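Keeping fruit and capsicums from going soft on the bench?

Posted by nernholm_kitchen, 17 views

Hi all, we moved to a little place near Brelta in August and the kitchen gets sun until 4 pm. I used to keep everything in one deep bowl, and whatever was at the bottom always went squashy before I found it. Should bananas and capsicums live together, or am I asking for trouble? I don't have much fridge room, I'm afraid.

khoo_veg
Member, 397 posts

Welcome! Bananas give off a gas that hurries everything else along, so give them their own spot, well away from the rest. Capsicums are happiest in the crisper, but a day or two on the bench won't hurt if you're eating them soon. Do move them out of that afternoon sun, though – mine wrinkled terribly one summer.

Marrow&Thyme
fridge. always fridge
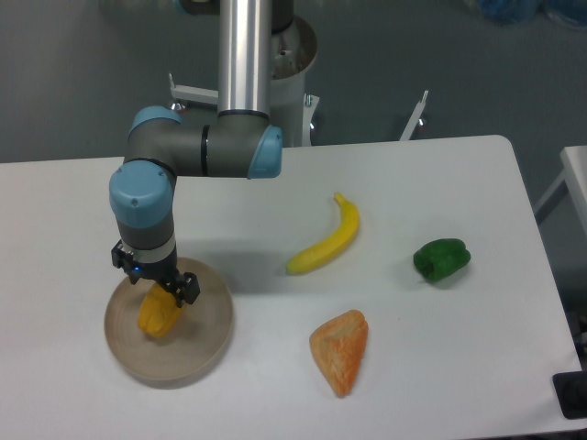

tralteck_gran
Posts: 1,158 | Likes: 33

I gave up on deep bowls years ago, love, and I'd go for a shallow round tray like the one in my picture. With a low rim you can see everything at a glance, and nothing gets squashed underneath. The banana stays out on the table by itself, and so does the green capsicum until I've decided on dinner. Wipe the tray out now and then, and don't wash anything until you're ready to use it – damp skins spoil so quickly.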